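The white table, and what goes on it

Last updated: 2025-11-14

Gallery page for the back room at Bradley, put up in a hurry because people keep asking what it looks like now. Short version: it's white. Longer version below. Will add to this when I get a minute, which will not be this week.

For anyone new, the room is where we sort buttons, beads, buckles, zipper pulls, all the little hard stuff that comes in with the fabric donations. Used to be done on the floor of the front shop. Then on two card tables. Then on one card table and a door (yes, a door, with the handle hole still in it, and yes things fell in the hole). Moved in properly in October. Same hours as the shop, same key, mind the step.

Why white. Long argument about this. Half of us wanted dark green because it's easier on the eyes, and Bermúdez lent us a green cutting mat to try for a fortnight. Fine for pearl buttons. Hopeless for everything else, the navies and blacks and bottle greens just sank into it. White shows up nearly all of it. The clear ones you have to find with your fingertips whatever you put them on, so that's not the table's fault. White buttons on a white table, I know, I know. We do those last, on a tea towel.

Size: bigger than the door. Had to come in on its side. Two of us got it round the corner by the sink and then had to take it back out and do it the other way round. Small scrape on the wall, been touched up, paint doesn't match, will do it again in spring.

Price, as someone asked: 200 for the table, secondhand, out of an office that was closing on the far side of town. They wanted more. Trays were seperate, see further down.

Light: one ceiling panel plus whatever comes in the window. The old room had a bare bulb and you worked in your own shadow, everybody leaning left. Much better now. Still want a lamp for the evenings if someone has a clamp one going spare.

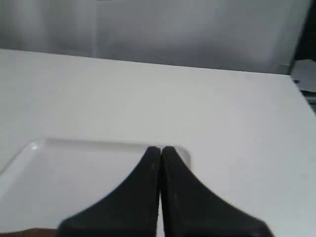

White tabletop, with one of the shallow white trays on the left.

Trays: these came from Ikov, a catering supplier, end of a line. Shallow on purpose. Deep ones are useless for this, you end up digging, and the small stuff goes to the bottom and stays there till somebody tips the lot out. In a shallow one you can spread a handful flat with the side of your hand and see what you've got. They stack too, when you wash them. Please wash them. Chalk dust from the old tailor's tins gets into everything.

How we use them, since (sorry) there were three versions of this pinned on the wall and I've taken down two:

One tray for what's coming in. Pour a scoop, not the tin. If you pour the tin you'll be there until closing and so will I.

Pull the metal out first. Magnet on a string is hanging by the door. Gets the steel, won't get brass.

Then shank buttons away from the flat ones. Then by size, by eye, nobody needs a ruler out. Color after that. People always want to start with color because it's the nice part. Don't, you'll only do it twice.

Anything broken goes in the jam jar. Not the bin. The mosaic people want them and they come by for the jar every so often.

Sets go on a thread straight away, before you get up, before you answer the phone. We lost a set of horn toggles in the first week that way, 5 of them off one coat, found three. Still looking. If you turn up two brown horn toggles in the wrong tin please shout.

Amounts. The big donation, the Stalach one, was 3,000 buttons going by the label on the crate. Haven't checked and not going to. They came out of a shirt factory's stores and a lot of it is plain four-hole in shirt size, which is dull to sort but it's what sells. We've done 700 of those onto cards so far, that's going by cards used and not by anybody counting. The rest is in the gray crates under the stairs. Take one crate at a time and put it back where it was, the end nearest the wall is the done end.

Nice things out of the Stalach lot so far, no pictures yet, will try: glass flower ones with most of the paint left. A buckle shaped like a leaf. Some little domed ones with fabric tops, very faded, someone said curtain fabric and I think that's right. A card of hooks and eyes with a price in pencil, can't read the price. One sleigh bell.

Table care, quickly. Warm cloth, drop of dish soap, dry it after. No scouring pads. No hot mugs straight on it, use the windowsill, there's a tile there for that. Ballpoint does come off if you get to it the same day. Marker doesn't, I tried on the underside so you don't have to. Rotary cutters stay in the front shop on the cutting mat, the mat went back to Bermúdez and we've bought our own since.

The edge nearest the door has no lip so things roll. Slide your tray well in before you start. If something goes over, stop, don't take a step, look down first. Shoes do more damage to glass buttons than the floor does.

Chairs are a mixed bunch. The two tall ones suit the table best. The low one with the cushion is fine if you put the other cushion on it as well.

Still to do: labels on the drawers (started, got to the letter G, ran out of lables). Hook for aprons. A second magnet. Something soft on the floor by the door edge, an old rug would do, nothing with a deep pile or we'll never see the beads again.

Looking for: small lidded tins, buttonhole thread in any color, blank card, that lamp. Not looking for: more tins without lids. Very kind of you all, but we are full up with tins without lids.

Drop things at the front counter at Bradley and put my name on the bag, otherwise it gets priced up and goes on the shelf, which has happened. More pictures when the drawers are done.

Rafia Yousafzai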